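Bivside Furnished Rentals Survey
README and data card, version 8

Maintained by Si-woo Ok and Soo-ah Hyun

What this is

A table of furnished rental listings from Bivside and the neighbouring suburb of Pekden, coded by hand for what each listing says is included in the rent. We put it together because the published rent figures for both suburbs lump furnished and unfurnished places together, and we wanted to know how far apart they were.

There are 426 listings in the raw file. After removing duplicates and re-listings, 391 remain in the clean file. Use the clean file unless you are studying re-listing behaviour.

Files

listings_raw.csv – 426 rows, as transcribed
listings_clean.csv – 391 rows, one per dwelling
codebook.txt – the 16 columns and their permitted values
changes.txt – what moved between versions

All files are UTF-8 with comma separators. Rents are in whole dollars per week. A few older spreadsheet programs will try to turn the unit numbers into dates (3/12 becomes December), so import that column as text.

Columns that need explaining

dwelling_type: unit, townhouse, house, granny flat or room. Studios are coded as unit with bedrooms set to 0.

furnished_level: full, part or unclear. Full means the listing names a bed, somewhere to sit, and a fridge. Part means at least one of those is named. Unclear means the word "furnished" appears and nothing else does. We did not upgrade a listing from unclear on the strength of its photos alone.

lounge: the number of seats in the main couch, if given. Armchairs are not added in. A sofa bed is coded by its seats, with sofa_bed set to 1.

workspace: 1 if a desk or study nook is mentioned. A dining table described as "suitable for working from home" is 0. Soo-ah disagreed with this and her alternative coding is kept in workspace_alt.

bills: none, water, power, internet, or a combination joined by plus signs.

bond_weeks: as stated. Blank if not stated. Please don't fill the blanks with four.

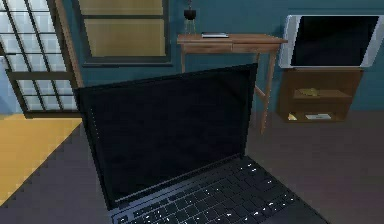
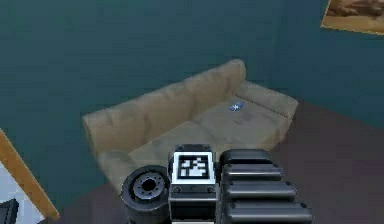
Living area: laptop, desk and three-seat couch.

How it was coded

Each listing was read once by Si-woo and once by Soo-ah, working separately. Where the two codings differed, we talked it over and recorded the agreed value. The original pair of values is not in the release, but we can send it if you write to us.

Most of the disagreements were over furnished_level. Agents in Pekden tend to write "furniture negotiable", which we treated as unclear at first and then split out with its own flag, negotiable, from version 5 onwards. If you are comparing against an earlier version, collapse the flag back into unclear or your totals for Pekden will not match.

Street names were standardised against the council street list. Unit numbers were kept in the raw file and dropped from the clean one. Names and phone numbers of agents and owners were never transcribed.

Known problems

Coverage is uneven. Bivside has two agencies that list nearly everything online. Pekden has a lot of private lets that go up on the noticeboard outside the library, and we only picked up the ones we happened to walk past.

The granny flats are probably under-counted for the same reason.

Asking rent is not paid rent. We have no information on what anyone signed for.

The Lo Street apartments were advertised as a block, with one listing standing in for several identical units. They appear as a single row with block set to 1. Weight them or leave them out, but say which.

Eight listings give a monthly rent. These were multiplied by 12 and divided by 52, then rounded to the nearest dollar.

Suitable and unsuitable uses

The table is fine for describing what landlords offer in these two suburbs and how they word it. It is too small and too local for estimating rents anywhere else, and it should not be used to set a rent or to argue a particular case at a tribunal.

Licence and citation

Free to reuse with attribution. Cite as: Ok and Hyun, Bivside Furnished Rentals Survey, version 8.

Corrections are welcome. Please give the row number and the file you found it in – the two files are numbered differently.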